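Tomulis kitchen label printer - Set-up guide, section 3: First roll and first labels
Posted by Dong-geon Cheon, May 29, 2020
Shares 15 | Comments 3

Read section 2 first if the printer isn't plugged in yet. This section covers loading, date settings, test print, and the Imen pantry list. Allow a quiet half hour. Less if you've done one before.

What you need
- printer and its power brick (not the one from the old Vomex, the plug fits but it's wrong)
- one roll of freezer labels, 60 mm wide
- dry cloth
- the pantry list, saved to the card as plain text

3.1 Loading the roll

1. Switch off. Wait for the green light to go out.
2. Press both side tabs and lift the lid. Don't force it past the stop.
3. Take out the foam block. Keep it, you'll want it if the printer ever gets shipped.
4. Drop the roll on the spindle, label side up. Loose end comes toward you.
5. Feed the end under the black bar and out the front slot. Two fingers' width showing is plenty.
6. Slide the guides in until they touch the paper. Touch, not squeeze.
7. Close the lid. Push on both corners until it clicks twice.

CAUTION: The print head is the thin strip under the lid. Gets hot after a long run. Don't touch it, don't scrape it, don't clean it with anything wet while the power's on.

NOTE: Ko rolls are wound the other way. Flip them. If the labels come out blank this is nearly always why.

3.2 Setting the date

1. Switch on. Hold MENU till it beeps.
2. Scroll to CLOCK. Press OK.
3. Set year, month, day, in that order. The arrows are slow, hold them down.
4. Choose how the use-by date gets worked out. Factory setting is 3 days from today. Fine for cooked leftovers, wrong for most everything else.
5. Press OK again to save. If you back out with MENU you lose it and have to start over.

NOTE: Clock runs off a small coin cell. If the date jumps back every time you unplug, the cell is dead. Section 6.

3.3 What to label

Anything that leaves its own packaging. Anything opened. Anything going in the freezer, wether or not you think you'll remember. Bulk bags get a label on the bag and one on the bin you pour into, same date on both.

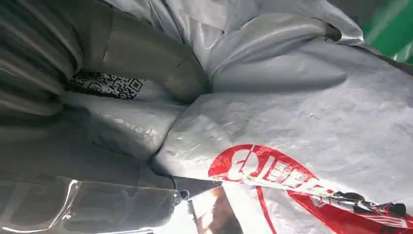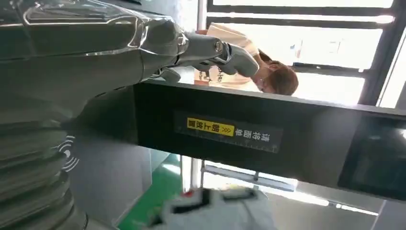
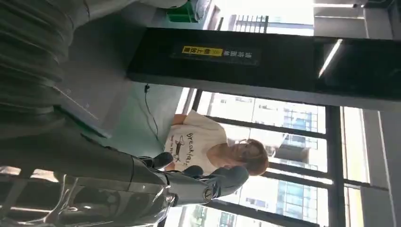

Wipe the surface first. Labels don't stick to flour dust or frost. For soft plastic, press the middle down and work outward so you don't get a ridge. For glass put it on the lid, saves soaking it off later.

CAUTION: Don't cover an allergen line or a maker's lot number. If there's no clear spot, use a tie-on tag.

3.4 Test print

1. Hold FEED and tap OK. One test label comes out.
2. Check all four edges of the border. All four there, go on to 3.5.
3. Left or right edge missing: guides are off. Back to 3.1 step 6.
4. Top edge missing: run CALIBRATE from the menu. It wastes a few labels. Normal.
5. Gray, patchy print: turn DARKNESS up one step at a time. Freezer stock wants it higher than paper stock.

3.5 Loading the pantry list

1. Power off. Put the card in the side slot, gold contacts down.
2. Power on. Screen says READING. Leave it alone.
3. When it says DONE, scroll to LISTS and pick yours.
4. Print one item as a check. Look at the spelling before you run fifty of them.

Limit is 1,481 items per list. Past that it just stops reading, no warning, and the end of your alphabet goes missing. Split the list in two: dry goods and cold is the easy way. Item names over two lines get chopped, so put the important word first. "Beans, black, cooked" and so on.

NOTE: Commas ok. Accents come out as boxes. A fix is planned for the July update, till then use plain letters.

CAUTION: Never pull the card during READING. You can lose the list and the saved date rule both.

3.6 If it jams

1. Off. Unplug. Let it cool for 15 minutes.
2. Lid up, roll out.
3. Pull the stuck label foward, the way it normally travels. Never back.
4. Glue on the roller: rub it off with the dry cloth, turning the roller by hand. No knives.
5. Reload as in 3.1, then test print.

Same spot jams twice, cut off the first few labels and try again. Still jams, try a different roll before you call anybody. Old rolls go gummy, mostly the ones stored over the stove.

Next: section 4, cleaning and storage.

Comments (3)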